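**Budbridge feature: September report to the Daddale fund**

Casting closed on Thursday. Phyllis Tindall will play the older sister, and the role of the landlord, Lakatos, has gone to a stage actor from the open call. We saw 175 people for nine speaking parts.

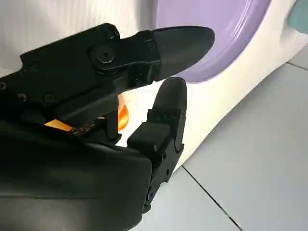
The script is on its second draft, down 2 scenes from the last one you read. The Gustau location is still unsigned. We have spent $1,311 on travel and room rental, and receipts are attached.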